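Quick how-to for comparing 2 grippers on the desktop tower bench. Wrote this up in March for Szymon, who keeps asking. Assumes arm is homed and you have a junk motherboard you dont care about.

## Before you start

- Tower on its side, side panel off, interior up. Clamp it if it slides.
- Fixture plate to the left of the case. Same spot every run or your taught points are garbage.
- Overhead lights first, then camera exposure. Other way round = redo.
- Payload set for the gripper you're mounting. Check it twice.

## The swap

1. Park the arm high, power off the tool port.
2. Old gripper off, Ruketti on. Snug the screws crosswise.
3. Route cables *behind* the wrist with slack. Rotate the last joint by hand, both directions, watch for snagging.
4. Re-run the tool center point. Don't reuse the Zesus numbers, the fingers are a differnt length.

## The run

1. Approach straight down over the board at low speed.
2. Stop above the socket. Save a wrist view.
3. Creep in, fingers closed, until the tips are beside the socket frame. Save another.
4. Look for: tips visible in the wrist view? Outer linkage clear of the capacitors? Drive cage clear of the wrist?
5. Back out the way you came. No shortcuts sideways.
6. Repeat with the board turned.

Log everything under the gripper name. Hubert Baran's sheet has 376 rows from the old setup, add yours below, dont overwrite.

## Exposure

Metal heat spreaders blow out fast. If the processor goes white in the wrist view, drop exposure until you get the edge back. Losing detail in the slots is fine, you only need the socket corners for alignment.
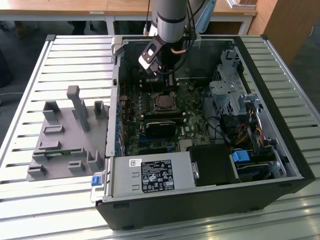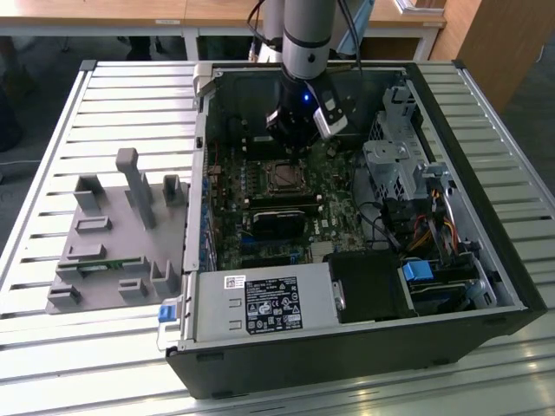
Bench side, arm over the open case. Wrist views next.

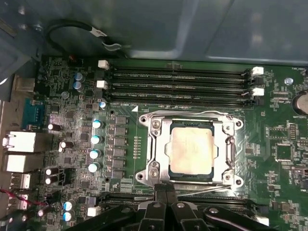
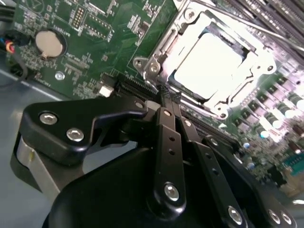

*Photos: Oliwia Cieślak / Clornemton*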